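# Bevisa: preensão de cabos e objetos deformáveis

Olá, e obrigado por chegar até aqui! Este repositório reúne as 1280 demonstrações que usamos para treinar a política de preensão em dois estágios (primeiro escolher o ponto, depois fechar os dedos), gravadas em 12 arranjos de mesa.

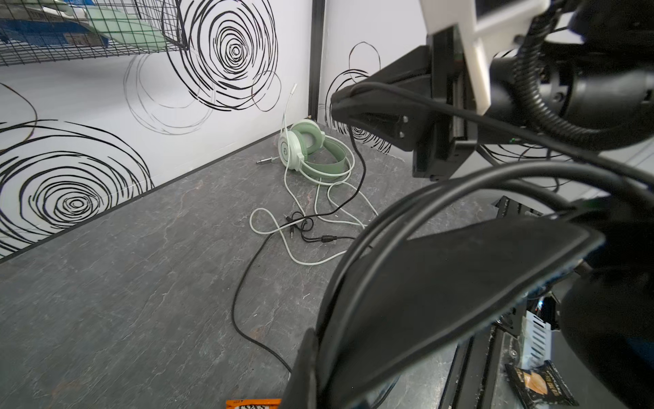
O estágio de escolha do ponto ainda é o nosso xodó e a nossa dor de cabeça: nos testes ele acerta 82% das vezes, mas tropeça quando dois cabos se cruzam. Um fone com o cabo branco enroscado num divisor preto já basta para confundir as máscaras, e por isso anotamos cada cabo em separado, com muita paciência do Bram Schouten.

Dúvidas sobre o formato? Escreva para a Despina Babić, que responde com gosto!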